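Two vases, one table: a quick faux flower setup

Posted by Skye Hepburn, 2023-11-25

Quick one today. Got asked again how I do fake flowers without them looking like a dentist's waiting room. Takes me maybe nine minutes if the stems are already out of the box. They never are.

What you need

Two glass vases, different heights or shapes. One colored, one clear.
Long stems for the colored one. Strong color, blue is good.
A bunch of small white filler flowers for the clear one.
Wire cutters. Not your good scissors. Ask me how I know.
A dry cloth.

Step 1. Clean the glass

Ribbed glass holds dust in the grooves. Wipe up and down, not around. Do the inside too, an old bottle brush works fine. No water in the vase after, these are fake.

Step 2. Fluff first, arrange second

Stems come flat. Bend every little branch out by hand before anything goes in a vase. Boring. Do it anyway. Arnar Thygesen showed me to start at the bottom and work up and its so much faster that way.

Step 3. Set the vases down with a gap

Leave more room than you think. The white bunch needs to fan out and the tall stems need to go straight up. Shiny table helps, you get a bit of the red glass in the reflection. Loose bits like the little white one can lie on the table till you know which side is thin.

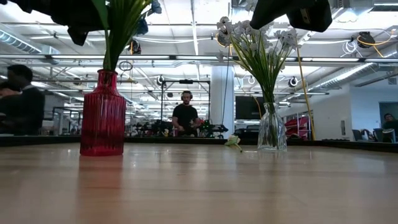 Step 4. Fill the clear vase

You see every stem through clear glass, so pack them in tight. Crowded looks right, three lonely sticks looks sad. If the plastic ends are ugly, trim them all to teh same length.

Step 5. Tall stems in the narrow neck

One at a time. Twist a little as you push. If a stem leans, bend it below the neck where it won't show as much. Don't force it — a narrow neck can chip.

Step 6. Walk around it

Check from the side, from the door, from a chair. Most arrangements only look good from where you were standing when you made them. Turn the vase a quarter, look again.

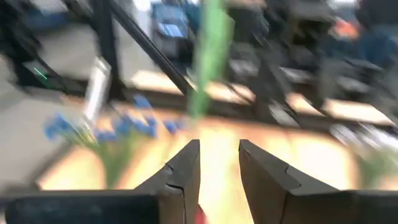 Blue tends to go dark against a bright ceiling or a window, so if yours is disappearing, move the vase lower or swap in a paler stem. Green leaves near the top help some. I wouldn't add a third color. Tried pink in February and pulled it all out the next day.

Dusting: hair dryer on cool, once a month or so. Keep the blue stuff out of direct sun, cheap dye fades fast.

Storing: long box, tissue between the heads, nothing heavy on top. Vases go in a separate box, wrapped.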